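Robotics and Automation

3.2 Cell Setup and Upkeep

The Perneck cell has two arms fixed along the near edge of one table.

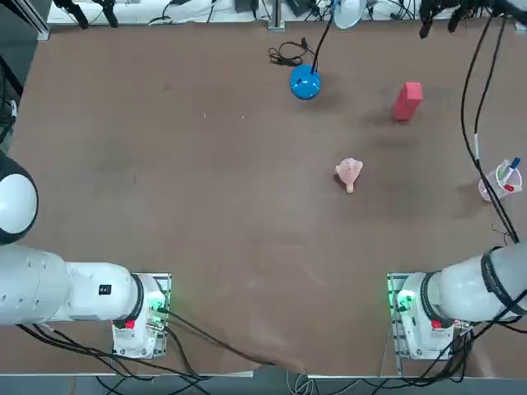 Figure 2. The table and both arm bases. Each base stands on its own metal plate, with its cables running off near the table edge.

Upkeep followed a short routine, first written for the older cell at Grolbridge. The operator checked the plate bolts every 100 runs and looked over the base connectors at the start of each shift. A cable with a worn jacket was replaced the same day - we did not tape them. Both arms were homed again after any bolt was tightened, a step that took some 5 minutes.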